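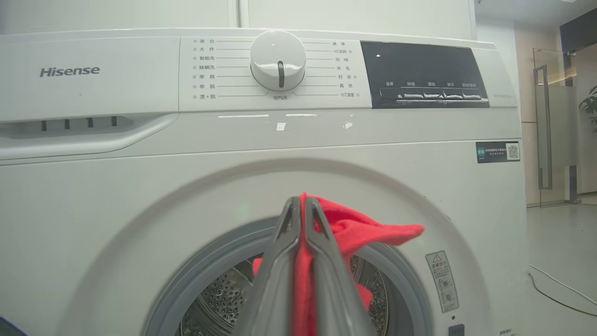 Posted in June by the laundry task subteam, Trireck Robotics Club

Ticket 946 -- Gripper stalls before the door on the "load" run
Project: Onside
Status: open, workaround in place
Severity: blocks the semester demo

Problem as first reported

The arm picks the red cloth out of the basket, carries it to the washer and stops short of the door. The fingers stay closed. After 44 seconds the Azimi task runner gives up and logs "place target not reached". The arm has to be homed by hand before the next try. It does this on more than half of the runs with the red cloth and almost never with the small white one.

Setup

Front loader, door open before the run starts. Two-finger gripper with the wrist camera on the stock mount. Task runner is the current Azimi build with the club's own config. Bridge between the arm controller and the laptop is Flukulbridge. Nobody had changed the speed limits since the spring.

Log

9:40 a.m. Ran the load task ten times with no changes. Six stalls. All of them came at the same step, after the approach and before the move into the drum.

10:15 a.m. Checked the joint limits. None were close. Jogged the arm into the drum by hand with the gripper empty and it went in without trouble, so reach is fine.

10:30 a.m. Swapped the USB cable on the wrist camera because it had been blamed for the last ticket. No difference. Put the old one back.

11:05 a.m. Looked at the saved wrist images from the stalled runs. The cloth hangs over part of the door opening in every one. The door finder fits a circle to the rubber seal, and when too much of the seal is covered, the score drops and it throws the fit away. Then the runner waits for a new fit that never comes, because the arm is holding still and so is the cloth.

11:20 a.m. Lowered the score threshold. Stalls went away but the fit was bad. On one run it picked the program dial as the door and started toward the control panel. Hit the stop button. Put the threshold back where it was. Please do not try this again without someone at the stop.

1:10 p.m. Added a size check so the dial can't pass as a door. This should have been there from the start. Left it in.

1:45 p.m. Tried a tighter grasp, picking the cloth up near one corner. Worse. It hangs lower and swings. Picking near the center is better but the loose ends still get in the way.

2:30 p.m. Changed the order of steps. The arm now stops farther back with the cloth held down to the side, finds the door, saves the position, and then goes in on the saved position without looking again. Ten runs, one stall. The one stall was a Flukulbridge timeout and looks unrelated. The timeout is set to 2000 ms and the log shows it went just past that -- opened a separate ticket for it.

3:15 p.m. Ran it again with the laptop on wall power and everything else the same. Ten runs, no stalls. On 2 of them a piece of the cloth caught on the seal and was left hanging out over the lip. The runner counts those as a success because it only checks that the fingers opened.

Workaround

Use the config named look_then_load. Don't move the washer or the arm base between the look step and the load step. If anybody bumps the table, stop and start over. The saved position is not checked against anything.

Still to do

- Check for cloth outside the drum after release. A second look from the far position might be enough.
- Test with the long towel. It hasn't been tried on the new step order.
- Make the runner quit with a clear message when it has no door fit. Waiting out the timer wastes time and the message it gives now points to the wrong thing.
- Write the new step order into the Onside task sheet, page 2 still has the old one.

Leaving this open until the release check is done. Anyone running the task before then should add their run count and stalls to the bottom of this ticket, and say which cloth was used.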